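Print this page | E-mail this page

Semple Unit 3 — walk-round checklist with comments
Done by: Hamish Ritchie
Date: 29/07/2021
Form 141, use the new version please, the old one has no box for drinks

ENTRANCE AND CORRIDOR

Fire door closes on its own — OK
Door not wedged — OK today. Wedge still lying behind the bin, have binned it
Signing-in book — OK, pen missing
Mat flat — NO. Corner curling up again, tape has gone. Trip hazard, needs a new mat, not more tape
Emergency light over door — OK, tested

EXTINGUISHERS AND FIRST AID

CO2 by the sink — in date, pin in, tag on
Foam by the back door — in date but had coats hung on it. Moved coats
First aid box — plasters low, eyewash runs out in March. Order both together from Pluderen
Accident book — nothing new since last check

ELECTRICAL

Extension leads — 2 found daisy chained under the long bench. Unplugged, spoke to the people at that end
PAT labels — all fine apart from the kettle, label unreadable. Kettle out of use untill retested
Sockets near sink — covers on, OK
Fridge — seal dirty, wiped. Temp OK

CABINETS AND FLOOR STANDING UNITS

Doors and panels shut, nothing loose — OK
Vents clear — see below
Nothing stored on top — NO, see below
Clear space all round — NO, see below

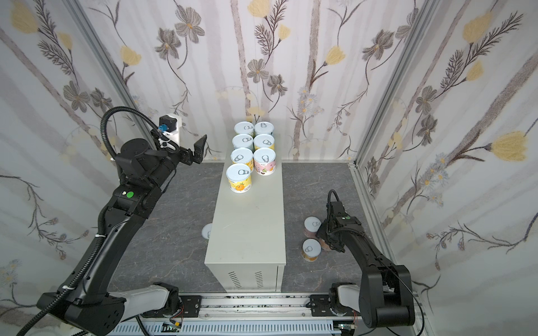

Drinks and other cans are not to be kept on top of cabinets, full or empty. Same comment as last time and the time before. Seven up there on the grey-beige one, two rows towards the back, and more stood on the floor either side of it. The ring-pull lids are no protection if one gets a knock, and a leak from the top goes down the seams. The slots low on the front were not blocked but the floor next to them is no better a place for cans, anyone stepping round will kick one. Wants a proper shelf. The Trundemier rack in the store has a free one at waist height, use that. Marked as a fail, to be put right before next walk-round.

FLOORS

Dry, no spills — OK at time of check
Walkways clear — mostly. Pallet of Kiltik boxes sticking out past the yellow line in the back bay, pushed it in, wants moving properly
Cables — covered where they cross the walkway, one cover cracked
Dark floor shows nothing up so use a torch when you look for wet patches, the ceiling lights dont help

WASTE

General bins — emptied
Can and bottle recycling — full to the top, lid wont shut. Ask for a second bin or a more regular collection
Sharps — n/a

ACTIONS

Mat — replace. Hamish to order
Kettle — retest or bin
Eyewash and plasters — order
Cans off cabinet and floor — whoever put them there, otherwise I will move them
Cable cover — replace, spare in store I think
Pallet — back bay team

Result: pass with actions. Score 31, down on last time, mat and cans mainly. Copy on the noticeboard, tell me if Ive got anything wrong.

H. Ritchie

Related items
Walk-round checklist, Unit 2
How to report a near miss
Store room shelf plan
Kettle and microwave rules (updated March)

This site uses cookies to remember your settings. Accept | Manage cookies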